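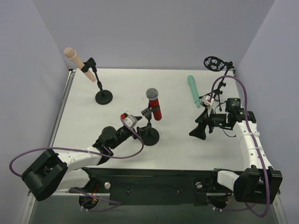 Should a small town choir use microphones at all? Most of the time it shouldn't, and I say that as someone who owns far too many of them.

I've sung second tenor in the same choir for long enough to have gone through three conductors, and every few years we have this argument again. Somebody's aunt in the back row couldn't hear the altos, so somebody writes an email, and before you know it we're pricing a sound system. Last June it was 3000 for speakers, stands and a mixer (used!), and we very nearly bought it. I was all for it, too. I'd like that on the record before I start complaining.

Then we did a concert in the old chapel on Messina Street, and the power was off on that side of the building. We sang anyway. Salvador Paiva, our conductor, moved us down off the steps and onto the floor, maybe six feet closer to the first row, and told the basses to stop shouting. My wife was near the back and heard every word of the slow piece. She has sat through a lot of our concerts and had never once told me what that song was about — now she knows it's about a ferry.

What bugs me about amplifying a choir is that it changes how people sing. Put a mic on a stand in front of 46 amateurs and the six closest to it become soloists whether they want to or not. The rest of us relax. Why would I bother with my consonants if the speaker is going to do the work? And I stop listening to the guy next to me, which was the entire reason I joined.

I know the other side of this. Tomás Arruda sings baritone with us and wears hearing aids, and he told me flat out that I was being a snob. He can't follow the spoken introductions in a big echoey room without some help, and plenty of people in the audience are in the same spot. He's right about the talking. I've changed my mind on that part completely. If a person is going to stand up and explain a song, or thank the sponsors, or tell everybody where the restrooms are, give that person a microphone and make them hold it close to their mouth. Not down at the belt, please. I've heard so many speeches go straight into a tie.

Outdoor shows are different too. We did the street fair in Brarkitia with 800 people wandering by eating corn on the cob, and no choir on earth is going to carry over that. Fine, plug in. But I'd argue we shouldn't have been singing a quiet Latin piece at a street fair in the first place, and a rented system would have been plenty for one afternoon.

So if your choir has money burning a hole in its pocket, spend it on a better room. Pay for the chapel instead of the gym. Get some decent risers. Pay a voice teacher to come in for a few Saturdays and work on breathing, which made more difference to our sound than anything I ever plugged into a wall. We've done one of those Saturdays so far and I was sore in places I didn't know were involved in singing.

The vote on the sound system comes up again on Mon 7 February, before rehearsal. I'm voting for one speaker and one mic for announcements, and I'm bringing cookies in case that helps.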